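About Walton

Skip to content
Home
What we test
About us
Contact

About us

Walton is a small test shop for robot hands. Grippers mostly. Also arms, wrist cameras, the controllers that tie it all together. You send us the hardware or we buy it, we bolt it up, we give it real jobs and we tell you how it did. Short report, plain words, all the clips.

We started in January with 2 arms, one borrowed bench and a lot of opinions about fingertips. More arms now. Better bench. Same opinions.

What we do all day

Side by side trials. Same task, same arm, same fixture, different gripper. Then same gripper, different controller. It's slow and a bit boring and that is how you get numbers worth having.

Our main task right now is desktop PC teardown and rebuild. Tower on its side, panel off, parts out to a fixture, parts back in again. Hard drives, memory sticks, processors, the odd cable if we feel brave. Old office machines are cheap and every one of them is annoying in it's own way, so they make good test pieces.

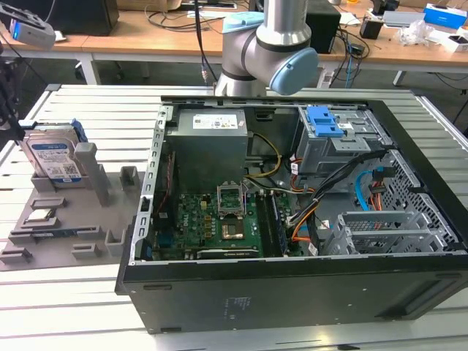 The bench is slotted aluminum so everything clamps down and goes back to the same spot. Fixtures we print ourselves. If a slot is wrong we print another one overnight, no drama. We keep the old ones in a box marked NO.

Drives get the most bench time. Stiff, heavy for their size, and the caddies flex when you squeeze them. Too soft a grip and the drive swings. Too hard and the caddy bows and won't slide home. Good way to sort grippers quickly.

What's been on the bench

Zosen two-plate gripper. Strong, bulky, needs a lot of room around the part. Very repeatable once you've found the room.

Nouri slim fingers. Lovely for memory sticks. Less lovely for anything with weight to it. We're trying a grippier pad.

Sendby controller. Force limits are easy to set and it recovers well after a bump. Menus are a maze. We've told them, they're working on it.

We ran 270 drive pulls across the first round, plus the put-backs. The full log goes to every client who took part, including the bad days. There are bad days.

How we look at things

One view is never enough. A fixed camera tells you where the arm went. A wrist camera tells you why the grab was off. We compare wrist cameras too: how they cope with window glare, how much the fingers block, how close they can focus before everything goes to mush.

Glare is the big one. Some cameras just give up near a bright window. We don't pull the blinds for trials becuase your factory probably won't either.
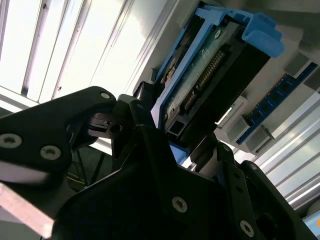
Do you only test with computer parts?
Mostly for now, but the bench can be set up for other jobs. We've done bottle caps, plug connectors and small gearboxes. If your part fits on the table and one arm can lift it, send us a note and we'll work out a fixture.

How a trial goes

First call, half an hour. You tell us what the thing is meant to do. We tell you if we think our bench can show it.

Then mounting and setup. Adapter plates, cabling, controller settings. Usually takes longer than anyone wants. We write down every setting so you can repeat it at your end.

Then runs. We don't tune between runs once the count has started. If something slips, it goes in the log as a slip.

Then the report. Pass and fail counts, cycle times, clips of every failure, and a page of what we'd change. A standard trial is $2800 and takes 3 weeks door to door. Rush jobs, ask.

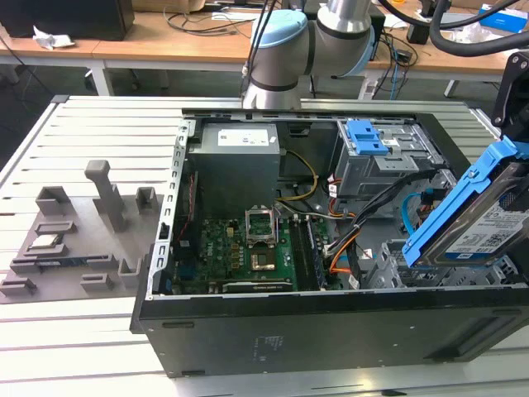
Drive in the gripper, tower open on the bench.

Who we work with

Gripper makers, mostly small ones. A few repair and recycling outfits who want to know what to buy before they buy it. Some university labs. We don't sell hardware and we don't take a cut from anybody who does. Paid by the trial, that's it. A bad result gets reported same as a good one and you can't pay us to leave it out (people have asked).

What's next

More caddies. More brands of tower. A second round with the Nouri fingers once the new pads are in. Wrist camera comparison, close range, probably the longest job we've taken on so far. We also want to do cables properly, meaning find the plug, grip the plug, seat the plug. Cables are horrible. Wish us luck.

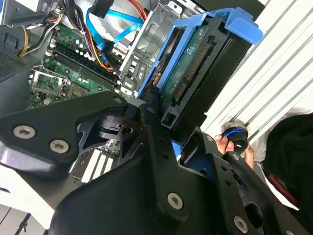

Close range at the wrist: gripper, blue caddy, drive with the board side up.

Visit or get in touch

Visitors welcome, call first so we can pause a run. Wear sensible shoes. Shipping hardware? Put your name and a phone number inside the box as well as on it, labels fall off.

Use the contact form for trials and quotes. We answer most things in a day or two, slower when a run is on.

Page last updated 21 April 2022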